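Chapter 7
Task Allocation in Residential and Lounge Cleaning

After reading this chapter you should be able to:
define residual work and identify it in a task inventory
distinguish between allocation by item and allocation by surface
estimate the supervisory load that a mobile manipulator adds to a shift
describe how a job classification may need to be revised after deployment

7.1 Introduction

Cleaning labour has been studied mainly through floor care, where the machine replaces a long, uniform pass over a known area. Clearing a table is a different class of work. The items are small, their positions are not known beforehand, and each one calls for a decision: discard, return to the owner, or leave in place. The cleaner makes that decision in well under a second and seldom records it. When a manipulator takes over part of the task, the decision has to be written down somewhere, and the writing is itself a new job.

This chapter follows one employer, Drumari, which services furnished suites and guest lounges. Drumari had 76 cleaners on its roster when it began assigning tabletop clearing to robots under a service contract with Kudix. The contract covered 30 suites. Floor care, linen and bathrooms remained manual throughout.

7.2 Residual work

Residual work is the portion of a task left to a person once the automated portion has been removed. It is not a constant fraction. In the Drumari inventory, clearing a lounge was broken into 56 elements, of which the manipulator was assigned those involving a single rigid or lightly crumpled item on a flat surface. Liquids, food residue and anything with a possible owner stayed with the cleaner.

Two effects were noted in the first months. The cleaner's remaining elements were, on average, harder than the original set -- the easy ones had gone. The remaining elements were also scattered through the shift, so that a cleaner might be called back to a suite already signed off. Lieven De Bruijn, the operations planner, responded by moving sign-off to a fixed time, 2:30 p.m., for all suites on a floor. Call-backs fell, but the change shortened the afternoon break for the earliest crew and was renegotiated in August.

7.3 Allocation by item and by surface

Under allocation by item, the robot and the cleaner may work the same table, each handling its own classes of object. Under allocation by surface, one party takes the whole table. The first makes fuller use of the machine. The second is easier to supervise and gives a clear answer when something valuable goes missing. Figure 7.1 shows a lounge in which litter on a polished table is cleared by the robot, with a lined bin for discards.

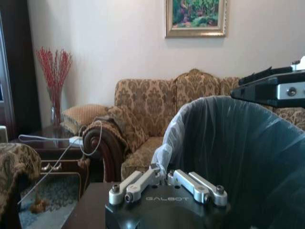
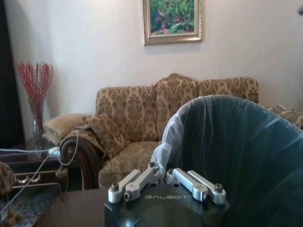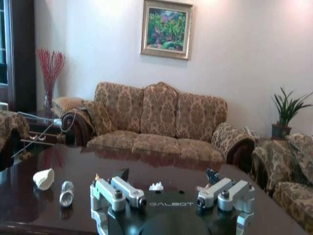
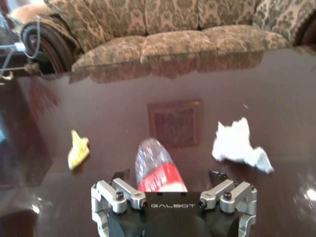

Figure 7.1 Tabletop clearing in a furnished lounge, four views from the wrist camera. First and second: the lined bin. Third: a paper cup on its side on the table. Fourth: a bottle between the fingertips, with a yellow wrapper and a white tissue to either side.

Section 7.3 continues below | Chapter reading time: 70 minutes, exercises included

The fourth view illustrates why item classes must be agreed with the people who do the work. A bottle is simple to name, but a crumpled tissue and a folded note can look much alike to a classifier and very different to a guest. Drumari's cleaners asked that all paper be excluded until a holding tray was provided. The request was granted, and paper was reintroduced as a class once the trays were in use.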